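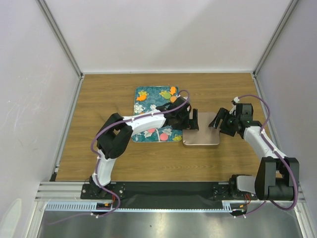 OK cookie tin thread, I've been promising this one for ages. I am a grown adult with opinions about cookie tins and today you all have to hear them.

---

The tin is from Kekico, the assortment they sell at the Wongsuwan market near me, by the registers where they put all the stuff you didn't come in for. $18. I walked past it for most of June being very strong and then one hot afternoon I wasn't strong anymore.

---

First thing, the color. Rose gold, kind of pinky beige depending on the light. I don't own one other rose gold thing. My kitchen stuff is all over the place (see: my placemat situation, more on that in a minute) and somehow this tin still looks nice next to everything.

---

Second thing, rounded corners!! I had a square-cornered tin from Furner years ago and I swear it got me every time I reached into the cabinet. Scratched the shelf too. Rounded corners forever.

---

The lid has picked up some little dents already. I used to be so careful about that and now I kind of like it. A tin with dents has had cookies in it. A perfect tin is probably full of buttons.

---

Somebody is going to ask, so: it's a lift-off lid, no hinge. I go back and forth on this. With a hinge you can't lose the lid, but then it flops back and takes up half the counter. With a lift-off you need a place to put it. My place to put it is "wherever," and then I spend ten minutes looking for a lid.

---

My one real tip for getting a snug lid off is don't yank. Get both sides up evenly a little at a time. I yanked once and there were crumbs in the silverware drawer for a week.

---
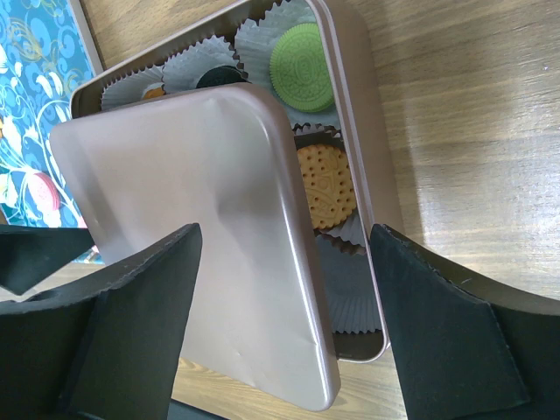

And the paper cups! I know they're just white cupcake liners, but they make such a difference. Every cookie gets its own little seat. Nothing slides, nothing rubs its crumbs off on the one next door, and the plain ones don't end up tasting like the chocolate ones.

---

(They do end up tasting a LITTLE like the chocolate ones. After 5 days in a closed tin everybody is friends.)

---

Ranking time, don't fight me.

Green one is first. Pale green, fancy pattern pressed into it, ridges all around the rim. I'd buy a tin of only those. It's so pretty that I always feel a bit bad biting it, and then I don't.

---

The golden tan one with the tiny holes around the edge is second. It's the coffee cookie. There's a design stamped in the middle that you could look at while you drink your coffee, if you were the sort of person who waits. It holds up to a dunk too, which I can't say for most of these.

---

The super dark one is third and I know that's going to upset people. I like it fine! I just think dark chocolate cookies look more exciting than they taste. My whole family goes for that one first so it all works out.

---

Somebody asked what I do when the original liners get greasy. Toss them and put in new ones. A regular pack of white fluted cupcake liners works great, and if they're a bit tall you just push the cookie down until the sides spread out.

Don't double them up. I tried 2 per cookie once and then the lid wouldn't sit right.

---

OK the placemat. Teal, swirly dark blue pattern, flowers, some fruit, a couple of orange shapes that I say are leaves. It's a Fistivmont one and it's the loudest thing in my house. I got it because I wanted one cheerful thing on the table and boy did I get one.

---

It wipes down in a second and it has outlived three "tasteful" ones. The beige linen lasted one spaghetti night. With this much going on in the pattern I couldn't find a stain if I tried.

---

Would I serve the cookies on it straight from the tin? Yes, and I have. I've also set the tin right on the bare wood when I wanted the table to look more grown up. Rose gold on honey brown wood is really pretty together, I might have to admit I have a style now.

---

For storage, I keep the tin out of the cabinet over the stove. Too warm up there and the filling in the sandwich ones gets soft. Mine lives on the low shelf by the tea, where I can reach it without a step stool (a mistake for other reasons).

---

Refill plans: shortbread next, and something with lemon if I can find one small enough to fit the cups. If you know a good lemon cookie that size please send me the name, I'm going back to the market tomorrow and I'd like to walk in with a list this time.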